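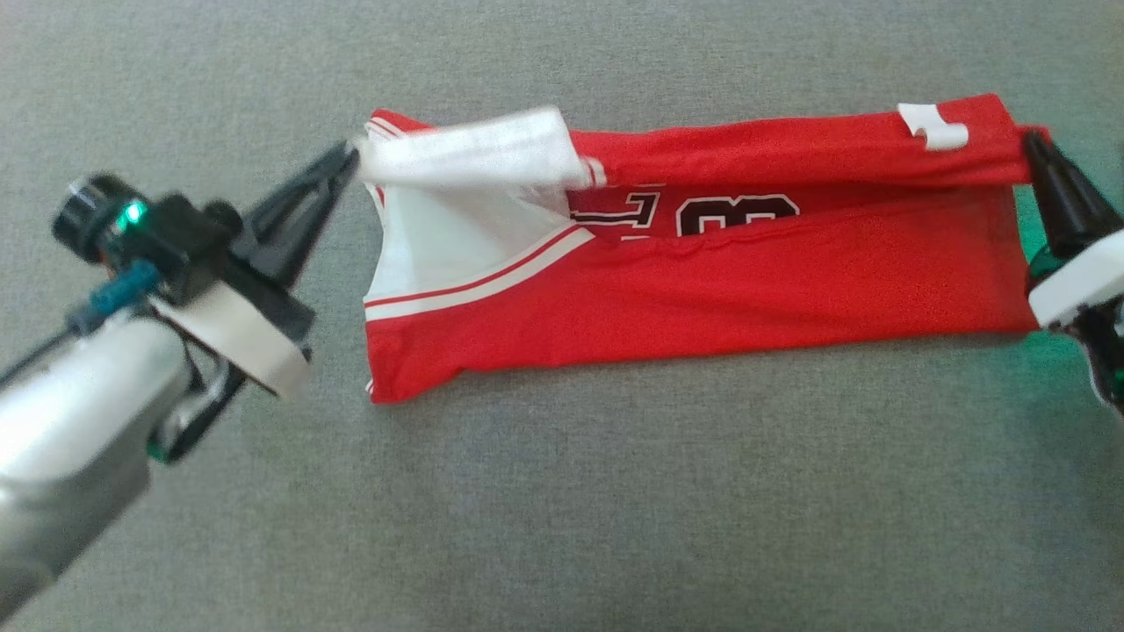 Heston Two-Arm Garment Folding Station

Product code HS-281
Sold by Rilar. Built to order. Bench and floor versions.

Overview

The Heston is a two-arm station for folding soft goods: team uniforms, T-shirts, towels, aprons, pillowcases and similar flat items. It is sold to rental laundries, uniform suppliers, school athletic departments and research groups that work on cloth handling. The station comes with both arms, both grippers, wrist cameras, a head camera on a short mast, a controller, and the Prurkard folding software already installed.

Each arm has its own gripper and its own wrist camera. The head camera looks down over the whole work area and finds the outline of the garment. The wrist cameras take over for close work, mainly finding a hem, a corner or the edge of a layer. The two arms share one controller, so a fold that needs both ends of a garment held is planned as a single motion.

Folding a sleeveless jersey

Basketball jerseys are one of the harder items on our standard list. The cloth is slippery, the armholes are wide, and the large printed numbers are stiffer than the fabric around them. The Prurkard software has a jersey routine that folds lengthwise first, bringing the garment into a long, narrow strip, with one gripper working at each end. After that it folds across the short way, in halves or in thirds depending on the finished size you choose.

The routine handles contrast trim and side panels. Panels in a second color used to be mistaken for a separate layer in older versions of the software, and the gripper would try to pick them up. Version 6 corrected this for most two-color jerseys. Jerseys with very busy all-over prints still need a teaching pass, which takes an operator a few minutes per design.

Loose flaps at the shoulder or armhole are left as they are unless flap correction is turned on. With flap correction on, the arm nearest the flap goes back and tucks or flattens it before the next fold. It slows the cycle. For stacks that go straight into a bag, most customers leave it off.

Work surface

The station does not need a special table. It will work on a padded bench, a cutting table or low-pile carpet. We recommend a plain surface in a color that is different from the goods being folded. Gray suits most team colors and is what we supply if you order the floor mat.

A little grip in the surface helps. On bare steel or smooth laminate, a light jersey will slide when the gripper closes on it, and the second arm then arrives in the wrong place. Deep-pile carpet is a problem for the opposite reason -- the fingertips catch in it. If you already have a surface you want to use, send us a piece the size of a sheet of paper and we will test it before you order.

Grippers

The standard gripper has two black fingers with narrow tips. The tips are shaped to slide under the edge of a garment without pushing it away. They pinch one layer or several, and the closing force is set in the software for each item on the list.

Tips wear out. Customers running one shift usually change them twice a year. A change takes one hex key and no recalibration. Spare tips are sold in pairs, and one extra pair is in the box.

The grippers are not meant for rigid items. Remove hangers, pins, clip-on name plates and anything in pockets before loading. Sewn-in tags are fine.

What is in the box

Two arms with grippers fitted
Two wrist cameras with cables
Head camera and mast
Controller with Prurkard version 6
Emergency stop button on a 6-foot lead
One spare pair of finger tips
Hex keys, cable clips, printed setup guide

Not included: work surface, monitor, keyboard, guarding. The floor mat and guarding can be added to the order.

Items on the standard list

Short-sleeve T-shirt, adult and youth
Long-sleeve T-shirt
Sleeveless jersey
Athletic shorts
Bath towel and hand towel
Pillowcase
Bib apron
Flat cloth napkin

Hooded sweatshirts and pants with elastic cuffs are in testing and are not on the list yet. Fitted sheets are not supported. We get asked about fitted sheets a lot and there is no date for them.

Setup

Allow half a day. The arms bolt to the supplied base plates, and the base plates bolt to a bench or to the floor. Spacing between the arms can be changed to suit the goods. Wider spacing is better for towels, closer is better for youth sizes. The setup guide gives three positions and the software asks which one you used.

Route the camera cables back along the arms and clip them at each marked point. Leave slack at the wrist. A cable pulled tight there is the most common cause of a camera dropping out during the first week.

When the cameras are plugged in, run the calibration card from the main menu. It moves both arms through a slow pattern over the card and reports pass or fail. If it fails, check that the mast has not been bumped and run it again before calling us.

Daily use

Lay the garment out flat, front up or front down as the item page shows, and press Start. It does not have to be straight. The software will accept a garment turned up to a quarter turn from square. It will not untangle a garment from a heap. Feeding from a heap is handled by the Meinecke loader, which is a separate product with its own page.

If the station is not sure where an edge is, it stops, opens both grippers and shows the camera view on the screen with the edge in question marked. The operator can straighten the cloth by hand and press Resume, or drag the mark on screen to the right place. Corrections made on screen are saved to that item and used the next time.

Wipe the camera lenses at the start of the day. Lint builds up on the wrist cameras faster than you would expect, especially with new towels.

Customer notes

Pascal Hellwig runs uniform rental for a group of youth leagues and has had a Heston since September. He sent us the following:

"We do jerseys and shorts, that's all. The first week we stopped it more than I liked, mostly on our older sets where the numbers have started to crack and curl. Once we taught it those sets it settled down. It is slower than my best folder and it doesn't mind doing the last 100 at the end of a tournament weekend. The stacks come out the same width, so they fit the crates. I would like a quieter alarm."

The alarm volume can be set under Station, Sounds. The factory setting is high so it can be heard over dryers.

Options

Floor mat, gray, low pile (part 104)
Guarding, three sides, with gate switch
Spare finger tips, pair
Second controller for programming away from the station
Extended mast for tables over bar height

Safety

The arms slow down when a person is detected inside the work area and stop on contact. This does not replace a risk assessment at your site. Keep hands clear of the grippers while the cycle light is on. Long hair and lanyards should be tied back or taken off. Anyone who runs the station should know where the emergency stop is and have pressed it at least once during training.

Warranty and service

One year on arms, controller and cameras. Finger tips and cables are wear parts and are not covered after the first 30 days. Phone support is open from 8 a.m. to 6 p.m. Software updates are free for the life of the station and are installed from a USB drive, so the controller does not have to be on your network.

Ordering

Prices depend on the version, base plates and guarding, so we quote each one. Send us the list of items you fold, the sizes, and a few sample garments if you can spare them. We fold the samples, record the cycle times and return everything with the quote. Samples with more than one fabric type or heavy printing are the most useful to us. Please wash them first.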